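KOKETTI BUILDING, 2ND FLOOR
Monthly walk-through, February
Done by: Bimla Shakya
Started 8 am, before the phones

Key: OK / FIX / ASK. Comments go under the item. If you close one out, put your initials next to it, don't delete the line like last time.

EXITS AND STAIRS

1. Front stair door closes and latches by itself. OK
2. Back stair door closes and latches by itself. FIX
Closes, doesn't latch. Have to lean on it. Same comment as January. Ivanyshyn came and adjusted the closer but the strike plate is the problem, screws are chewed up. Called them again, left a message.
3. Exit signs lit. OK
One by the copy room is dimmer than the others. Still readable from the far end of the hall.
4. Stair landings clear. FIX
Boxes on the back landing again, Cellivlow catalogs. Whoever ordered 400 of them please find them a home. Not the landing. Not the electrical closet either.
5. Handrails tight. OK
6. Emergency lights, push to test. OK, except the hall one nearest the restrooms, went out after a few seconds. Battery. On the list.

FIRE

7. Extinguishers on hooks, pin in, gauge in green. OK
Tags initialed. The one in the break room was behind the coat rack, moved the coat rack. Leave it moved.
8. Pull stations not blocked. OK
9. Sprinkler heads, clear space underneath. FIX
Supply room top shelf. Binders stacked nearly to the ceiling. We need 18 inches, no exceptions, the inspector brings a tape. Took down what I could reach, rest needs the step ladder and a second person.
10. Evacuation map posted and current. ASK
Map still shows the wall that came out when Andulness took over the east side. Meeting point is right. Who has the file for this? I can redo it if somebody sends me something I can edit, all I have is a scan.

ELECTRICAL

11. Panel closet, 3 feet clear in front. OK
12. Cords not under rugs or through doorways. FIX
One under the mat at reception. Warm mat. Unplugged it and left a note.
13. No power strip plugged into a power strip. FIX
East side, two desks. Talked to both people, both nice about it. Need one more wall outlet over there really, I'll ask again.
14. Space heaters. FIX
Found one, no tip-over switch. I know it is cold by the windows. The rule is the rule, it went home with its owner.
15. Cover plates on, none cracked. OK

BREAK ROOM AND TABLES

16. Floor dry, mat flat. OK
Corner of the mat is starting to curl. Watch it.
17. Fridge seal, temp, nothing growing. OK
Mostly. Cleaned out Sunday. Anything with no name and date goes, that includes sauces.
18. Microwave door and seal. OK
19. Drinks have lids on when they're near equipment. OK
Better than January. We lost a keyboard and a label printer to one cup of coffee, so I'm keeping this on the sheet. Screw tops and travel mugs are fine.
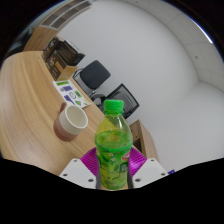

20. Tables steady, no wobble. FIX
Long table leg is loose at one end. Needs a hex key, mine is the wrong size. Please don't sit on it meanwhile.
21. Chairs, no broken casters or backs. FIX
One with a split base, put in the hall with tape on it. It was back at a desk by lunch. Taped it again and took the wheels off.
22. First aid kit stocked. FIX
Out of small bandages and burn gel, eye wash expires soon. Order going in with the paper order.

STORAGE AND LIFTING

23. Shelves anchored to wall. OK
24. Heavy stuff between knee and shoulder. FIX
Toner and paper cases are up top again, swap with the envelopes. Light up, heavy down.
25. Shelf load sign posted. OK
600 lb for the unit, evenly spread. Not all on one shelf!
26. Hand truck, tires and handle. OK
Left tire a bit soft, pumped it.
27. Cleaning supplies labeled, caps on, separate from food. FIX
Spray bottle under the sink, no label, blue. Tossed it. If you pour somthing into another bottle, write on the bottle.

OUTSIDE

28. Walkway lights. OK
29. Ice melt bucket full, scoop in it. FIX
Bucket there, no scoop. Used a dustpan.
30. Front mat and threshold. OK

DRILL

Plan is 15 minutes door to door including head count, mid morning. Floor leads get told the day before, everybody else does not. Bring the sign-in sheet down with you, last time it stayed on the desk and we had to do it from memory which is no good.

OPEN FROM LAST MONTH
Back stair latch (item 2), still open
Evac map (10), still open
Loose ceiling tile by copy room, closed, B.S.
Dripping faucet, closed, washer replaced, B.S.

Copies to front desk and the Andulness side. Fixes to me by email, not on sticky notes, they fall off teh door.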